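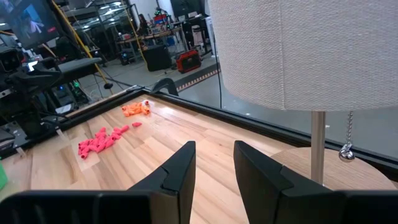

4 min read

The arm in Remedios Javier's corner of the Pamora workshop has one job this spring, and it isn't a glamorous one. It picks up pencil eraser caps. Javier wants it to pick up any cap from a pile, pink or orange, and set it down with others of the same color.

She began the build in October, after a smaller arm she kept on her kitchen counter burned out a shoulder motor. Pamora is a shared shop, with members who make furniture, bikes and stage lights, and the monthly fee is $70. She took a butcher-block style tabletop that had been meant for a desk and had it set inside a black frame, so that she could clamp things to the far side without drilling into the wood.

"I wanted a table I could bolt an arm to and still eat lunch on," she said. "The lunch part didn't last."

The two fingers on the gripper are her own design, printed in black at the shop. They taper toward the tip, and each has a small notch near the inner edge. She is on version 27. Early ones were too blunt and pushed the caps around the table. Later ones were thin enough to get between two caps but bent when they closed.

Eraser caps turned out to be a harder choice than she expected. They are soft and hollow, and they roll. In a heap, they lean on each other, and pulling one out moves the rest. A single cap lying apart from the pile is easy by comparison, and she starts most sessions with one of those before letting the arm go near the cluster.

Lighting took longer than the fingers. The overhead fluorescents are bright, and the wrist camera kept losing the edges of the pink caps against the pale wood. Javier tried two work lights and a ring light. What she uses now is a table lamp with a linen-like shade and a pull chain, from her sister's spare room. The arm has to steer around it -- she has marked off that end of the table in the software as a place it can't go.

The control program, which she calls Gamo, runs on a used desktop computer that cost her $140. It keeps a log of every attempt. As of 15 May 2021 the log stood at 1057, and Javier has read all of it. Most of the failures were the same one: the fingers closed a little too high and slid off the top.

She plans to try softer fingertips next. A member who casts rubber feet for bike stands has offered her the leftovers from his next batch.

Related
Dimaculangan's garage loom gets a second motor
Jinulby, the open motor board, one year on
How to share a workbench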